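Cloutier Workshop Notes: ladder and access gear set

Read me first

A collection of written notes on extension ladders, roof hooks, trestles and stabiliser bars, gathered by Arkgate and tidied up by Khang Thái. It is plain text, one note per file, sorted by type of gear. Last revised 28/02/2025.

What's in it

There are 49 notes. Most cover a single product or a single job, such as clearing gutters on a two-storey house or painting a stairwell. The four longest deal with stabiliser bars, and I'd read those before believing any of the short ones. Makers' claims are kept in their own field called "claimed". Whatever the note writer saw for themselves goes in "found". The two often disagree, and plenty of "found" fields are blank.

Where it came from

Pleltton supplied the first batch in July. They also sell ladder accessories, so take the cheerful tone of those notes for what it is. The Drodon batch is drier and names faults, but three of its notes repeat the same complaint about a rubber foot in nearly the same words. I suspect one author and have marked them as duplicates.

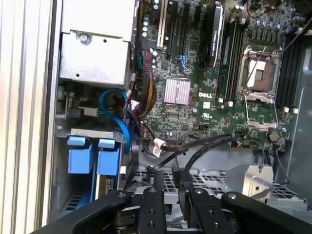
Load ratings were copied from labels or leaflets, whichever the writer had handy. No one at our end has tested them. If a rating matters to you, and it should, go to the label on your own ladder and ignore ours.

Fields

title, gear type, claimed, found, surface, score. Surface is grass, paving, timber deck or unknown. Score runs to 5 and I wouldn't put much weight on it. A bar that got top marks on level paving tells you very little about a sloping lawn.

Known problems

Metric and imperial heights are mixed in the older files. "Heavy duty" has no fixed meaning anywhere in the set. Colour is recorded for some items and I can't see why.

Use

Fine for sorting, searching and general reading. Please don't build a safety guide out of it. Corrections go to Khang, with the file name and a source.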